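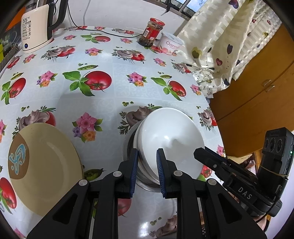

Gripper fingers on either side of the rim, bowls still stacked in the basin.

Anyone used the Zisex hand-held gripper kit for kitchen stuff? Slipping on glossy bowls
14 comments · 6 shares

So I've had the Zisex pair on trial since January and I have to decide whether to keep it before the trial runs out. I'm recording table clearing for a small home-helper project, mostly bowls and plates and jars. I like it a lot! The linkage feels solid, and I got 64 clean recordings in my first weekend, way more than I expected.

My problem is stacked bowls. One finger goes outside the stack, the other goes inside the top bowl, I squeeze, and half the time I get two bowls or the top one twists away from me. The ribbed pads are great on a jar lid and kind of hopeless on glazed white bowls. Is this me, or do I need the softer pads Hullow sells for $40? They say they fit but the listing is pretty vague.

susico_fan
3 likes

It's partly you, sorry! I did the same thing for weeks. If you come in straight down, the outside finger catches the rims of the lower bowls too. Tilt your wrist a little so the outside finger only reaches the top rim, lift an inch, then go up. I use the second gripper to hold the rest of the stack down (lightly, or the whole basin slides).

I did buy the Hullow pads. They do fit, but you have to trim the bottom corner of each one, and mine started peeling after 237 recordings. Glue fixed it. For $40 I'd want them to last longer, but my double-bowl grabs pretty much went away, so I'd still buy them again. Try the wrist thing first while you're in the trial, that's free.

mopbucket9
0 likes

get the Ryu one instead, way better

tablefortwo
5 likes

The Ryu is heavier though, and my arm was done after 100 pickups. I sent it back and kept my Zisex.

One thing to check before you pay for the pads is whether there's any soap film on your bowls. I wash mine, rinse with hot water and dry them with a cotton towel, and the stock pads hold fine on everything except my really shallow saucers. Also wipe the ribs with a damp cloth every so often, they pick up grease from jars and you don't notice until something drops. If you do keep the kit, ask support for the spare screws. They mailed mine for free, but it took two emails.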